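Brandholm Shared Workshop
Building a Hand-Held Gripper – Handout 2: Holding Tools
3/29/18

Bring your printed shell and the rubber edging from the first session. If your shell still has support material inside the opening, clean it out before you come. The rubber will not seat over leftover plastic.

Fitting the rim

Dry fit the edging all the way around first. Start at the middle of a long side and work toward the corners. Cut it 2 mm long, then press the ends together so the joint stays closed. Glue comes last, and only a thin line of it. Leave it clamped overnight.

Checking the hold

Use objects with an awkward shape. A block tells you very little. Scissors are a good choice – the handles are wide, the blades are narrow, and the weight sits at one end.

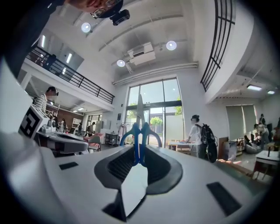

Fig. 1. Scissors upright in the opening, blades up, handles just above the rim.

Try each object three ways: upright, tilted, and on its side. Write down the position and whether it slipped. Keep your free hand away from the blades, and use the blunt pair from the Heiskanen drawer if you are working alone.

Logging

The Hula board saves 18 readings per second. Set the upper limit to 4,000 for the first run. If the values never get above 1,000, the sensor cable is probably in backward – the notch faces the shell.

For next time: finish the log sheet and read the Brukier wiring notes, up to the part on connectors. Motors are in handout 3.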